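Quiénes somos

Grupo de Manipulación Clindberg
Inicio | Quiénes somos | Método | Publicaciones | Contacto

Clindberg empezó como una discusión de pasillo entre Solveig Westerberg y Fasil Worku sobre cuántas demostraciones necesita un robot para aprender a mover un objeto corriente. Solveig decía que miles. Fasil decía que menos, si eran buenas. Llevamos varios años y dos mudanzas intentando zanjarlo, y de momento lo único que los dos aceptan es que la máquina de café hay que cambiarla.

Somos un grupo pequeño de investigación en aprendizaje por imitación. Nos dedicamos a la manipulación con dos manos de objetos domésticos, con cierta debilidad por los que tienen rejilla, asas o bordes finos. Son los que peor se llevan con la visión artificial y los que más abundan en cualquier cocina.

Cómo trabajamos

Grabamos las demostraciones sin robot. Una persona sostiene una pinza en cada mano y hace la tarea; las pinzas registran el movimiento y después entrenamos con eso la política que ejecutará el brazo. Al método lo llamamos Nyberg, por motivos que Ragnvald Lindholm prometió explicar en un apéndice que sigue sin escribir.

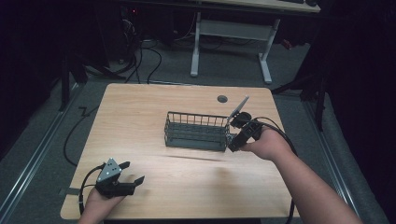

La parte delicada viene después. Una persona corrige la trayectoria a mitad de camino sin darse cuenta, y esas correcciones valen más que el resto de la grabación. Nyberg las detecta, las separa y les da más peso durante el entrenamiento. La primera versión también les daba más peso a los estornudos. Ulla Dahlgren lo arregló en una tarde y tardó 5 semanas en redactarlo de forma que un revisor lo aceptara.

Lo que hemos encontrado

Nuestro conjunto de datos principal, Jimthorpe, reúne 3969 demostraciones. Entrenando con todas, y sin ponderar nada, el robot completó el 69 % de los intentos con objetos que no había visto antes. Con el 30 % de las demostraciones, elegidas por Nyberg, llegó a la misma cifra. Fasil tiene el gráfico pegado en la puerta de su despacho. Solveig ha pedido que conste que el 30 % de 3969 siguen siendo más de mil.

También hay resultados malos y los publicamos en la misma página. Con tapas transparentes el método no mejora nada, y con bolsas de tela empeora.

El equipo

Solveig Westerberg dirige el grupo y firma las compras. Fasil Worku lleva el aprendizaje. Ulla Dahlgren se ocupa de los datos y de que los nombres de los archivos signifiquen algo. Daithí Heffernan diseña las pinzas, las imprime y las vuelve a imprimir. Ragnvald Lindholm se encarga de la calibración y del apéndice.

Colaborar

Cada octubre abrimos plazas de prácticas. No pedimos experiencia con robots, pero sí paciencia para repetir el mismo gesto una mañana entera y criterio para decir que una toma ha salido mal. Si su empresa tiene objetos difíciles de agarrar, escríbanos también: con Grornard empezamos así, por unos escurridores, y seguimos con los escurridores.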